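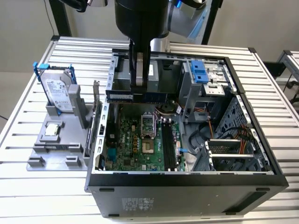 Anyone can get a drive out, one of the bench workers at Malunstead told us, but ask them a month later which screws went with it and you will see who was paying attention. We have kept coming back to that remark while writing up this part of the study, because so much of what we learned about old office desktops had to do with the small, loose, easily forgotten pieces that travel along with the parts everybody wants.

5. Plastic, Clips and Cages: The Parts Around the Parts

The previous section dealt with the components that carry a resale price, meaning processors, memory, and drives. We now turn to the humbler hardware that holds them in place. Our material comes from the Malunstead workshop, where 48 desktop towers were opened between August and the closing of our log on January 25, 2019, and from the written notes the bench workers kept as they went along. The notes were entered in Zendport, the workshop's inventory program, and they came to over 600 separate entries. Some are a single word ("stuck") and some go on for a paragraph or more, and we are grateful for both kinds.

5.1 Blue plastic and what it is good for

A reader who has never looked inside an office tower may be surprised at how much of it can be understood by color. In the Dell machine in Figure 4, lying on its side with the interior facing up, there is a blue plastic latch on top of the optical drive bay, and the Seagate hard drive standing in the gray fixture to the left is held in a blue plastic caddy with clips that rise above the drive. The workers came to trust this sort of cue very quickly. In the notes they often wrote simply "go for the blue," and newcomers who were given that one piece of advice seemed to us a good deal more at ease with their first machine than those who were handed the full instruction sheet.

The caddy deserves a few more words, since it turned out to be the most argued-over object on the whole bench. A drive in its caddy is pleasant to handle. It can be gripped by the sides, it can be stood on edge, and the label can be read without turning the thing over and over. A bare drive is easier to box, though, and the firm that bought most of the workshop's used drives, Basta, wanted them bare. So the caddies came off and went into a bin, where they stayed, and before long the workshop had a great many caddies and no record of which model of tower each had come from. Several of the longest entries in Zendport are about this bin. The tone is patient at first and then rather less so.

Our suggestion, which the workshop has taken up, is to keep the caddy with the case. When a tower is to be rebuilt, the caddy is placed back in the cage as soon as the drive has been released from it. When the tower is going for scrap, the caddy is tagged with the model before it goes anywhere else. It is a dull sort of fix, we know, and it does ask for a little discipline at the end of a long afternoon, but the bin has stopped growing.

5.2 Cages, and the order of work

Drive cages take up a good part of the room inside a tower, and they make their presence felt. The machine in Figure 4 has an empty gray metal cage beside the optical drive bay, and another one, perforated and crossed by a pair of silver rails, down in the corner, with cables close by in both color and black. Somebody who wants to reach a connector in a case of this general type has to think about what stands in the way, and the notes show that people thought about it quite differently from one another.

We found 4 habits of work in the log, and most workers kept to one of them faithfully. The first is to begin with the drives and leave the board until the end. The second begins with memory, on the grounds that the slots are usually easy to see and the modules are easy to damage later on. In the third, every cable is unplugged before any part is touched, which makes for a tidy interior and a slightly anxious rebuild. The fourth is to lift out whatever is loosest and carry on from there. We had expected the fourth to give the most trouble, and it did account for many of the missing-screw entries, but its followers also spotted cracked clips sooner than their colleagues, perhaps because they went around the case trying everything with a fingertip first.

5.3 The empty socket

A bare processor socket gets surprisingly little care. Once the chip has gone, the board looks finished with, and it is very natural to start leaning tools and cables across it. Yet the socket is worth protecting for as long as the board may be used again, along with its metal retention frame and the lever that goes with it. In Figure 4 these can be seen on the green motherboard with the two black memory slots to their right. The pins or contacts in a socket are fine enough that a dangling connector can spoil them, and the notes include 5 boards set aside for exactly this kind of harm. All had been working when they were logged in.

The plastic covers sold for the purpose are cheap — the workshop now orders them from Agudelo along with its labels — but they are small and they wander off. A folded square of stiff card, cut to fit inside the retention frame, was the most popular substitute, and it has the advantage that one can write the date of removal on it in pencil. We also saw foam used, and later on saw foam crumbs being picked out of sockets with tweezers, so we would gently steer readers toward the card.

5.4 Notes on the cables

We had hoped to say more about wiring than the log allows. Most entries mention cables only when something has gone wrong with them, and a bundle of power wires that behaved itself is hardly ever written down. What we can report is that the short data cables were the ones most often left behind on the board, still plugged in at one end, after the drive had been taken away. The workers were divided on whether this is carelessness or good sense. A cable left on the board will be there when the next drive arrives, and it marks the connector that was in use. It can also be snagged and pulled at an angle, with sad results for the connector. For towers that were to be rebuilt within the week, the workshop settled on leaving the cable in place and tucking the free end under the nearest cage; for the rest, the cable is removed and stored in the same bag as the screws, with the bag taped to the inside of the side panel.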